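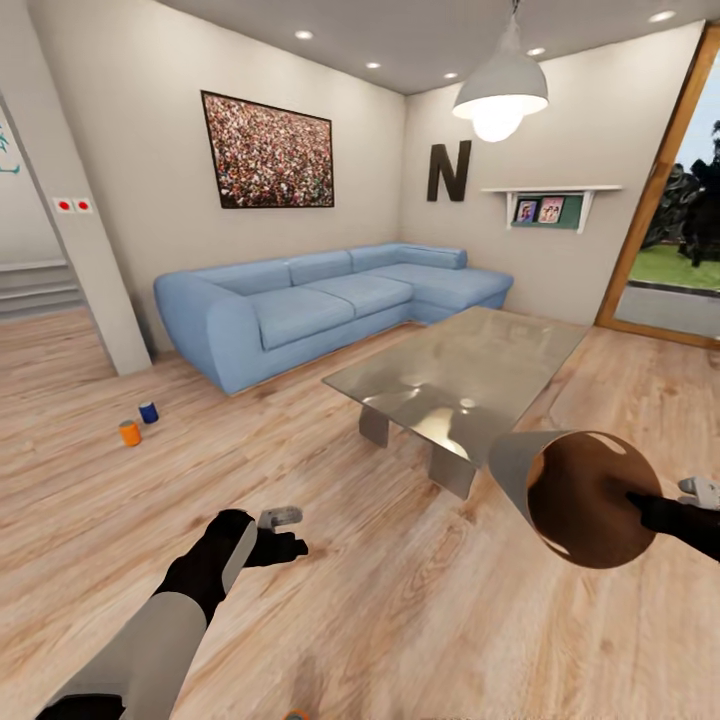
租户权益组织 Skastis 今天就 Tretero 公司推出的“静居”住宅声学标签发表意见，认为该标签目前公开的资料不足以支持其广告中的说法，并要求 Tretero 在九月底前公布完整的测试方法和逐户数据。标签自推出以来，已被房东和中介用作提高租金的依据，在 Arnley 住宅区，带标签的住房每月加收的“静居附加费”高达530克朗。可是，住户究竟为哪一种安静付钱，宣传册里找不到答案。一间铺浅色木板地面、墙面刷成淡米色、顶上是白天花板的客厅，看上去当然清爽，照片也好卖，但颜色浅不等于声音小，木板地面下面垫了什么、接缝怎样处理、楼板有多厚，从房间里看不出来，从标签上同样看不出来。

“静居”标签由 Tretero 设计、颁发并收费，开发商 Løken 是首批采用者，也是目前最大的采用者。按照双方联合发布的材料，获得标签的住宅“让您重新听见自己的呼吸”，住户的“静谧满意度”显著高于普通住宅。Skastis 逐页读完了这份材料，没有找到一个以分贝表示的数值，没有找到测试时门窗是开是关的说明，也没有找到任何一套未能通过评定的住宅。一项评定如果从来不曾淘汰过谁，租户有理由问一句它评的是什么。

Skastis 负责住房事务的 Kristýna Šimek 表示：“我们愿意相信有些房子确实比别的房子安静。我们不愿意的是，在没有见到一张测试记录之前，就替会员接受每个月多出来的一笔钱。Tretero 给我们的回信写得很客气，附了三页品牌理念，没有附数据。”

满意度从哪里来

Tretero 在宣传中反复引用一项覆盖1,008户的住户调查，并称结果“清楚地证明了标签的价值”。Skastis 取得了问卷文本，文本由一位收到问卷的会员提供。问卷第一题问的是：“自从搬进更安静的家，您的睡眠改善了多少？”可选的回答为“很多”“不少”和“有一些”。没有“没有改善”，也没有“变差了”。第二题请住户为“静居体验”打分，打分之前先播放一段介绍标签的短片。

问卷还附有抽奖，奖品是减免一个月的附加费。Skastis 不认为抽奖本身一定有问题，许多正规调查也会给参加者一点酬谢。但在这一份问卷里，酬谢恰好就是减免受访者正在评价的那笔费用，而且填写人须留下门牌号。在租约即将续签的时候，有多少人会在写着自己门牌号的纸上告诉房东的合作方，说这项服务不值，Skastis 对此抱有疑问。

此外，公开材料没有交代这1,008户是发出的份数还是收回的份数。Skastis 为此写过两封信。第一封的答复称该数字“体现了项目的广泛参与”，第二封至今没有答复。两种可能的差别很大：如果是发出的份数，那么满意度的百分比究竟以谁为分母，就得重新算过；如果是收回的份数，那么没有交卷的人有多少，也应当一并列出。

同样没有交代的还有对照组。宣传册里有一张柱状图，左边是“普通住宅”，右边是“静居住宅”，右边的柱子高出一截。图的纵轴没有刻度。“普通住宅”指的是哪一年建的、在哪条街上、有没有临着有轨电车，图下一个字也没有。Skastis 请一位统计学背景的会员看过这张图，她的意见是，从图上唯一能读出的信息是右边的柱子涂成了绿色。

Skastis 自己的测量

鉴于资料有限，Skastis 委托独立声学顾问 Vlasta Lukáč，在 Arnley 对八套住房做了现场测量，其中一半持有“静居”标签，另一半没有。测量包括上下楼层之间的撞击声、相邻住户之间的空气声，以及关窗状态下卧室内的背景噪声，夜间测量从晚上十一点开始。所有住户都是自愿报名，测量当天楼上住户均已同意配合。

结果并不支持标签与非标签住房之间存在一致的差别。在空气声隔声一项上，两组住房交错分布，最好的一套有标签，第二好的没有。撞击声一项，带标签的住房中有两套表现低于没有标签的邻居，测量时能够清楚听到楼上穿硬底鞋走动。关窗背景噪声主要取决于卧室朝向，朝内院的安静，朝马路的吵，与门上贴了什么无关。

Skastis 在此说明，八套住房是一个很小的样本，住户又是自愿报名，对噪声不满的人可能更愿意报名，所以这次测量不能用来断定整个住宅区的情况，更不能用来断定标签毫无作用。它能说明的事情有限：持有标签的住房，至少有一部分并不比隔壁安静。要否定或者证实这一点，最省事的办法是由 Tretero 拿出自己的数据。

Vlasta Lukáč 在报告中写道：“我在现场没有看到任何可以归因于标签的建筑措施。客厅和走廊的地面构造在两组住房里似乎是同一种，至少从已经打开检查的两处踢脚线来看是这样。管理方若能提供施工图，这个问题半天就可以解决。我申请过施工图，得到的答复是图纸属于商业秘密。”

报告还提到一个常见的误解。许多住户把房间里的回声和楼上传来的脚步声混为一谈。铺硬质地面、家具又少的客厅，说话声在墙面之间来回反射，人会觉得“吵”，加一块厚地毯、挂一副布帘，感觉马上不同，但这和楼板隔不隔声是两回事。Tretero 的“入住声学包”里含有一块地毯和一组靠垫，住户装上之后觉得屋里变安静，并不奇怪。奇怪的是，为这样的东西每月收费，而且租约不终止，收费也不终止。

附加费是怎样写进合同的

Skastis 收到的投诉里，有相当一部分并不涉及声音，涉及的是账单。附加费在广告中称为“可选升级”，在合同附件里称为“标签维护费”，在月度账单上又并入“楼宇服务”，与垃圾清运和电梯保养排在同一栏。三个名称指的是同一笔钱。有会员在租住一年多以后，才在核对账单时发现自己一直在付。

合同附件规定，住户可以书面申请取消附加费，但取消之后，住房“将失去静居资格”，住户须承担“资格恢复费”，以便房东日后重新出租。附件没有写明恢复的是什么。如果资格对应的是楼板和墙体，那么楼板和墙体不会因为住户停止付费而变薄；如果资格对应的是门上的一块牌子，那么应当直接说这是牌子的钱。

Løken 在给 Skastis 的书面回应中表示，标签“是一个整体生活方式概念，不宜简化为单一的技术指标”，并强调住户反馈“总体积极”。Skastis 认为，一家公司当然可以出售生活方式，只是在租房合同里以“声学标签”为名目收费，人们会合理地以为这和声学有关。

Løken 还指出，附加费的530克朗上限只适用于最大的户型，多数住户支付的金额较低。Skastis 没有理由怀疑这句话，也请 Løken 公布各户型的收费表，以便住户自行对照。截至本稿发出时，收费表尚未公布。

Kristýna Šimek 表示：“有人劝我们不要太较真，说一个标签而已，总比没有强。我不太同意。住得吵的人已经够难受了，如果他以为多付一点钱能换来几个小时的睡眠，结果付了钱照样睡不着，他接下来会怀疑是自己太敏感。我们接到过这样的电话，不止一次。”

Skastis 的要求

Skastis 请 Tretero 公布评定所用的测试方法，包括仪器、时段、门窗状态和合格界线，并公布每一栋楼的结果，未通过的楼栋也应列入。住户调查的完整问卷、发放份数和收回份数应同时公布。在这些资料公开之前，Tretero 和 Løken 应停止在广告中使用“证明”“显著”等字样。

对 Løken，Skastis 另有一项要求：把附加费在账单上单独列出，名称与合同一致，并允许现有住户无条件取消，取消时不收取“资格恢复费”。

Skastis 注意到，Tretero 已宣布将在明年推出“静居 Plus”。公开的介绍称新版本采用“升级后的评定理念”。Skastis 建议在介绍升级之前，先介绍一下被升级的是什么。

如果 Tretero 的数据能够表明带标签的住房确实更安静，Skastis 会在自己的会员通讯中如实刊登，并撤回本稿中与数据不符的部分。该承诺已经以书面形式告知两家公司。

给住户的提示

在 Arnley 租住并持有“静居”标签的住户，可以先查看合同附件和最近几个月的账单，确认“楼宇服务”一栏的构成。对账单有疑问的，可书面要求房东提供明细，并保留信件副本。准备看房的人，不妨选在傍晚六点以后去，请中介关上窗、停止说话，在卧室里站几分钟；如果楼上有人在家，听到的多半比宣传册可靠。标签上的绿色徽标不能代替这几分钟。

Skastis 不建议住户自行停付附加费，以免引起欠租纠纷。需要协助的会员可联系当地办事处，办理时请带上合同附件原件和账单，复印件也可以。非会员可先通过电话咨询。

关于测量报告

Vlasta Lukáč 的测量报告全文可向 Skastis 索取，内含各项测量值、仪器校准记录和平面示意图，住户姓名和门牌号已删去。报告费用由 Skastis 从会费中支付，顾问与 Tretero、Løken 及其竞争对手均无业务往来。Tretero 在本稿发出前已收到报告全文，并表示将“在适当的时候”作出评论。

媒体联络：Kristýna Šimek，Skastis 住房事务部

分享 80 评论 8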